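[growers] Re: Lostberg, storage claims
From: Tarcísio Bastos

On November 9, 2018, Emese Lakatos wrote:
> I have six tubers of Lostberg left from the swap and I'm
> keeping every one for seed. The Deák catalog says it shrugs
> off late blight, keeps until April without sprouting and was
> grown by monks before anybody had heard of Russets. Mine had
> no blight at all this year, so I'd say the first part is true.
> Has anyone else on the list grown it next to something
> ordinary? I'd like to hear before I give it the whole bed.

Emese, I grew it next to something ordinary, two rows of Lostberg and two of plain Kennebec, same bed, same compost, same lazy watering. No blight on the Lostberg. No blight on the Kennebec either. We had a dry summer and I didn't see blight on anything in the valley, including the tomatoes I forgot to stake. So I can't tell you a thing about resistance from this year, and with respect I don't think you can. If you had a susceptible potato go black beside it, I'd sit up.

The keeping claim bothers me more. "Keeps until April" where? In my basement most potatoes keep until April if I don't leave the light on. In my kitchen cabinet nothing keeps past New Year's. The catalog gives no temperature and no comparison, and Deák charges twice what they ask for anything else on that page. I wrote to them and got a nice note back about the monks.

As for flavor, my wife says it's better and my son says it's a potato. I did them whole, skins on, no butter until after the first bite, and could not tell you which was which. It's a little drier, maybe. It holds together when you boil it. So do plenty of others.
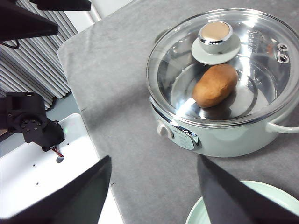
What I would like to know is whether it's a separate variety at all. The flowers were white with a yellow center, the skins are the color of every brown potato at the store, and the eyes are shallow. Parisbridge used to list one under their own name with the same description nearly word for word, and they dropped it the same year Deák picked up Lostberg. It could be a coincidence. It could also be one grower with a leftover truckload and two customers.

I asked at the seed swap where the stock came from originally. One person said Hungary, one said a monastery garden in Belgium, and the man who had actually brought them said he got them from his brother-in-law in a feed sack. I believe the man with the feed sack.

None of this makes it a bad potato. Yield was fine: 31 pounds off the two rows, and the Kennebec did a bit better, but the Kennebec also had the end of the bed that gets the afternoon sun, so I wouldn't hang anything on that. I'll plant it again. I just won't plant it in place of everything else, and I won't pay that price for more when I can cut up my own.

One thing I do worry about is seed saved from a swap. Nobody tests those tubers. If there's virus in them you'll see it slowly, smaller plants each year, and by then it's in the rest of the bed. Keep yours at the far end for a season or two.
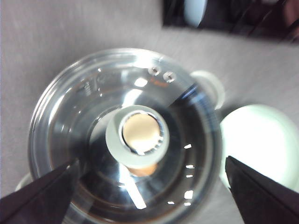
Keir Dow wrote to me off list, and said I could pass it on, that he's had Lostberg for three seasons and lost most of it to blight in the second, the wet one. He sprayed nothing. His Sarpo in the next bed stayed green well into fall. He also says his Lostberg sprouted in the box before the end of winter, though he admits the garage runs warm.

One garden in one wet year, but it's one more wet year than the catalog tells us about. If anybody else grew it that season, please post what happened, good or bad, and say what was growing beside it.

Tarcísio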